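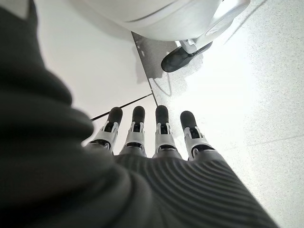 How to Cut Back on Meat Without Changing How You Cook

5 min read

You can eat a lot less meat without learning a new set of recipes. Most home cooks already make six or seven dinners on repeat, and most of those dinners will take a smaller amount of meat with very little fuss. This page covers how to do that over a few weeks, starting with what you already buy.

Before you start

Write down what you ate for dinner over the past two weeks. Include takeout. Next to each meal, note the kind of meat and whether it was the main item on the plate (a pork chop, a chicken breast) or mixed into something else (chili, pasta sauce, fried rice). The mixed meals are the ones to change first.

You will also want a kitchen scale. Measuring by eye works later on, but at the beginning most people pour or scoop more than they think.

Step 1: Halve the meat in mixed dishes

Take a dish you make with a pound of ground beef or turkey and use half a pound. Replace the other half with something that has a similar texture once it's cooked:

- Chili and tacos: brown or green lentils, cooked until just tender
- Meat sauce: finely chopped mushrooms, cooked down until the pan is dry
- Meatloaf and meatballs: cooked lentils plus a handful of oats
- Stir-fry: firm tofu, pressed and browned before the meat goes in
- Soup: white beans, with a few of them mashed to thicken the broth

Brown the meat first and leave the fat in the pan. Cook the onions and mushrooms in it. Half a pound of beef will flavor the whole pot if you do it in that order.

Season again at the end. Lentils and beans take more salt than ground beef does, and a pot that tasted right last time may taste flat now. A spoonful of soy sauce or tomato paste usually fixes it.

Step 2: Shrink the main-item portions

For meals where the meat sits by itself on the plate, aim for 100 grams per person, weighed raw. For a chicken breast from the supermarket, that often means cutting one in half. Slice the meat before serving and fan it over the rice or vegetables. It covers more of the plate and people tend to eat it more slowly.

Fill the space with something substantial. A small piece of chicken next to the same small scoop of green beans will leave everyone hungry by nine. Roasted potatoes, a bean salad, or a bowl of barley will hold you until morning.

Step 3: Pick two dinners with no meat

Choose meals you already like that happen not to have any. Grilled cheese and tomato soup counts. So does a bean burrito, or eggs and toast. Leave the cauliflower steaks for another time.

Keep these on the same nights each week if your schedule allows it. You'll know what to shop for, and there's less to argue about.

Step 4: Keep an eye on protein

A meal with beans, eggs, tofu, yogurt, or lentils is usually fine. A meal of plain pasta and salad probably isn't, at least not several nights in a row. If you find yourself snacking an hour after dinner, check this before anything else. Adding a can of chickpeas to the pasta is enough.

If you drop meat entirely, you'll also need a source of vitamin B12, either from dairy and eggs or from a supplement or fortified food. Anyone who is pregnant, has low iron, or has kidney disease should talk to a doctor before making a big change.

Batch lentils for the freezer

Rinse 2 cups of brown lentils and pick out any stones. Cover with plenty of water, bring to a boil, then simmer. Start tasting after 20 minutes and stop when they're soft but still whole. Drain well, spread on a tray to cool, and freeze in one-cup bags pressed flat. They can go into the chili straight from the freezer.

Common problems

The sauce is watery. The mushrooms went in too wet or came off the heat too soon. Give them a wide pan and don't salt them until they've browned.

Beans upset your stomach. Start with a quarter cup per serving and build up over a few weeks. Rinse canned beans well.

The kids pick out the lentils. Use red ones, which fall apart as they cook and disappear into the sauce.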